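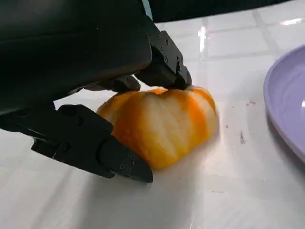 **Grasp planner keeps picking the wrong contacts on soft fruit, how do you handle the perception side?**

I've been fighting with my grasp planner for a couple weeks and I'm out of ideas, so hi everybody. I'm using a multi-finger hand with a wrist camera, and I run segmentation first, then a contact sampler, then a closed loop force controller. Rigid stuff is great. Mugs, blocks, no drama at all. Peeled mandarins are where it all goes sideways (literally, the fruit rolls). The contacts I'm after are a pinch, thumb low on one side and a finger coming down on top from the other, and most of the time the planner won't give me that. It seems to fit the mask to the orange parts and throw out the pale streaks of pith, so I end up with a mask full of holes and an object center that wanders every time it updates. Glare off the white tile doesn't help either, and I sometimes get a second "object" where the bright streak is.

Stuff I've tried:

- raising the mask confidence threshold (fewer fake objects, even more holes)
- sampling 400 contact candidates instead of the default (slower, same bad picks)
- turning the grip force limit way down, and then it slips

The planner is the stock one from Stilau with my own config on top. Is this a segmentation problem or should I be looking at the controller? I'd love to keep the tile if I can, because it wipes clean and I have a lot of mandarins to get through!

posted by **briltwood_bench**, November 19, 2024

---

**Laiba Tanoli**

Segmentation first, I'd bet money on it. I had nearly the same thing with grapefruit sections back in May and burned way too long tuning gains before I looked at the masks.

What fixed it for me was to stop feeding the raw mask to the sampler. Close the holes, take the convex hull, fit an ellipsoid to that, and sample contacts on the ellipsoid. A peeled mandarin is lumpy but it's close enough to a squashed ball that the planner doesn't care. Then I smooth the center over the last 9 updates and freeze it completely once the fingers start covering the fruit. That last part matters a lot with a wrist camera! If you keep updating while a finger is shading one side of the thing, the center slides toward the lit side and your thumb chases it.

For the glare, I mask out saturated pixels before segmentation and then let the hole filling deal with whatever got removed from the fruit itself. It's crude but it killed my ghost objects. If you can move the light, do that too.

After that, go back to force. Don't only lower the limit, slow the closing speed as well. I close fast until first contact, then drop the speed way down and ramp until the slip estimate settles. With a low limit and a fast close you get a bump, the fruit rolls, and the controller thinks it has a grasp when it's really just leaning on it.

I can post my config if you want, but it's messy and half the comments are wrong by now.

---

**kaplan_fan**

just use a suction cup lol

---

**midville1531**

Suction on a wet peeled orange, good luck with that one.

Laiba's ellipsoid idea is good, and I'd add one thing: check your timestamps. I had 4 different nodes stamping messages and the mask was getting matched with an old wrist pose. It looked exactly like a wandering center. Put the hand still over the fruit and watch the estimate. If it sits still there and only wanders when the arm moves, it's timing or your hand-eye calibration, and no amount of mask cleanup will save you.

Also set your scoring weights by hand for the fruit. A lot of planners reward wide contact spacing, so on something oval they'll grab it across the long way. I cut that weight way down and started getting the thumb and finger where I wanted them. Not sure what Stilau calls that setting, mine's a different planner.

---

**briltwood_bench**

Did the hold still test and the center wanders even with the arm parked, so I'm going after the masks first. Laiba, yes please on the config, messy is fine!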